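Nautiyal Institute Students Open Simulation Round of Samirden Robotics Challenge

6 May 2022 - The Nautiyal Institute of Technology announced today that 113 students have entered the simulation round of the Samirden Robotics Challenge, a student competition in robot arm programming. Entrants come from the institute's undergraduate program and from its evening certificate course.

Teams work entirely in a simulated room built by the institute's automation club, with a robot arm mounted on a fixed base plate and a tall equipment cabinet standing within the same space. Each team must write a program that moves the arm through a set of assigned poses without touching the furniture or the walls. Every run is limited to 60 seconds. 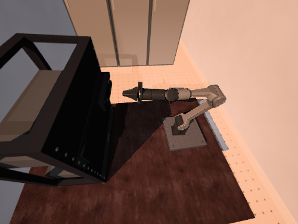
Scoring is based on accuracy, smoothness of motion and the quality of the written report. Teams may submit two programs, and the better result will stand.

"Students are asked to plan a path, test it and explain their choices in writing," said Mamta Bansal, head of the automation program. "The report carries as much weight as the run itself, and we have asked the judges to read it closely."

The club began work on the simulation in February under the direction of Ravindra Khurana, senior lecturer in control systems. Technical support was provided by Tarnance, a software company that also supplied the scoring tools - both will remain available to students after the competition closes.

Finalists will present their work to a panel led by Lucimara Guimarães. Selected programs will then be adapted for use in the institute's second-year laboratory course.

Media inquiries may be directed to Mohit Rathore, Office of Communications, Nautiyal Institute of Technology.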